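About Drarine

Drarine is a residential training school for household and domestic services, located in Plaststead. The school prepares adults for paid work in private homes, guest houses, care residences and small hotels. It also offers short courses for residents of the town who wish to run their own homes with greater confidence.

Our History

The school opened its doors in September with a single teaching kitchen and one class of 15 students. Demand for instruction in laundry and linen care soon exceeded the space available, and a second site was added at Flundonby. Enrollment across both sites now stands at 202 students, of whom 121 attend full time. The remainder study in the evening or through the short course program.

The Plaststead site houses the kitchens, the sewing room and the school office. Flundonby is given over to laundry, ironing and general housekeeping.

Our Approach to Teaching

Instruction at Drarine is practical. Students work with ordinary household appliances of the kind they will meet in their employment - industrial equipment is covered only in the final part of the full-time course. Class size is limited to 15, and each unit is assessed by demonstration.

The Laundry Program

The laundry program consists of 30 hours of supervised practice. Students learn to read care labels, sort by color and fabric, check pockets and fastenings, measure detergent and select a suitable cycle. Particular attention is given to strong reds and to white garments with colored trim, where an error in sorting can spoil an entire load. Students are also taught to set the basket directly in front of the door when loading or unloading, and to inspect the rubber seal and the filter at regular intervals.

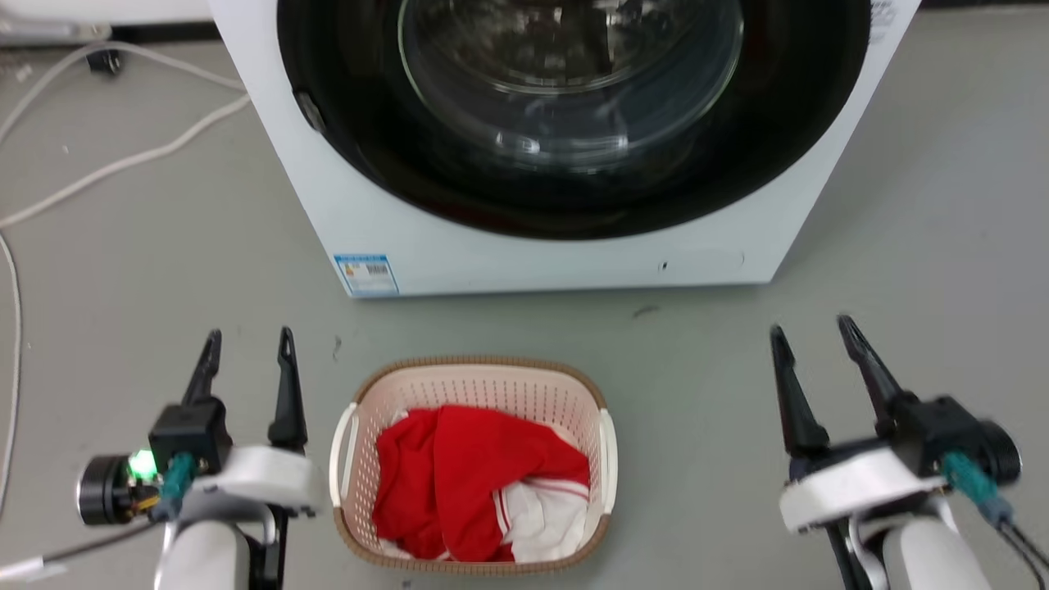
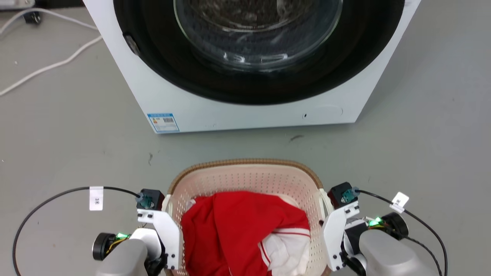
Front-loading washer and laundry basket, with red clothing in the basket.

The Bae Certificate

Students who complete all units of the full-time course receive the Bae Certificate in Household Services, the school's own award. It records the units taken and the standard reached in each. Students on short courses receive a statement of attendance and may apply to have their hours credited toward the certificate at a later date.

Admissions

Applications are accepted throughout the year. No previous experience is required, although applicants for the full-time course are asked to attend an interview and a half-day visit to both sites. Places in the laundry program are allocated in the order in which completed applications are received.

Inquiries should be directed to the school office at the Plaststead site.

Page last reviewed 22 May 2021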